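Clernow Forum > Workplaces > Fitting Out & Furniture

Thread: Orange chairs on dark carpet tiles — who signed this off?

ozan_akbulut
Joined: June
Posts: 194

We've been moved into the new meeting room on the second floor and I'd like opinions from people who don't work with me. Charcoal carpet tiles, white walls, dark grey skirting, and then chairs in an orange you could land aircraft by. The chairs are the sort with a square base that sits flat on the floor instead of four feet. Lelmont supplied them. I was asked to "live with them for a bit" before complaining, and I have now lived with them for nine days.

My questions are whether the base is going to wreck the tiles, and whether orange was ever a good idea.

tilebytile
Flat bases are kinder to carpet than four little feet. Feet dig in and leave dents you can lose a biro in. A frame spreads the weight. The thing to watch is people shoving the chair back while still sitting on it, as the edge can catch on a seam if a tile has lifted at all. Press your seams down now and again, with a boot if need be.

Nothing wrong with orange.

Mrs Pellow
There is a great deal wrong with orange. We had it at the surgery in the waiting area and people came in with a sore throat and left with a headache. We went to a dull green in the end and I have not thought about a chair since, and that is how I like it.

ozan_akbulut
Mrs Pellow, you understand me.

jeptoo_m
I fitted out two rooms with the same sort of thing last year and I'll stick up for them. Dark floor, white walls, dark skirting: without the chairs you've got a room for being told off in. You also never trip over them. With black frames on charcoal carpet I lost the skin off both shins in the first week.

What I'd worry about is the cupboard. Anything white with a big flat door gets kicked, scuffed and leant on. Have you got one?

ozan_akbulut
There's a large white panel of a thing, yes, with a little grey hinge and a small dark latch nearby. The latch is the other problem. It's so small that people don't see it, so they pull at the edge of the panel with their fingers, and you can guess how the edge will look by Christmas.

tilebytile
Swap the latch for a proper handle. Twenty minutes with a drill.

jeptoo_m
Please don't drill it before you've asked the landlord. I did, without asking, and got a letter. The letter was longer than my lease. A stick-on pull does the job and comes off with a hairdryer.

tilebytile
Stick-on pulls come off with a sneeze.

jeptoo_m
Buy better ones. Mine are Sarkis and have been up since June.

Mrs Pellow
Could we get back to the orange?

villanueva_road
Facilities person here. You haven't said how many chairs or what you'd replace them with. We priced a swap for a training room once and it came to 700 before delivery, for chairs that were perfectly sound and merely ugly. Everyone went quiet and learned to like them. Also, is there a picture? We're three arguments in and working from memory of someone else's room.

ozan_akbulut
Fair enough. Corner by the wall, chair and white panel both present. Judge away.
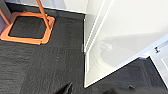 Replies to the picture

Mrs Pellow
It is more orange than I had pictured. And shiny with it.

tilebytile
Base is sitting flat and the seams look faint, which is what you want. Few pale specks on the carpet. Charcoal shows every crumb, so buy a decent hoover before you buy any chairs.

jeptoo_m
I like it even more now. Sorry, Ozan.

villanueva_road
Keep the chairs. Spend 20 on a box of felt strips if the scraping bothers you and put the rest towards biscuits.

ozan_akbulut
I've been outvoted on my own thread. I'll ask the landlord about the handle, and I'm moving my seat so I face the wall.

Mrs Pellow
Dull green, Ozan. Think about it.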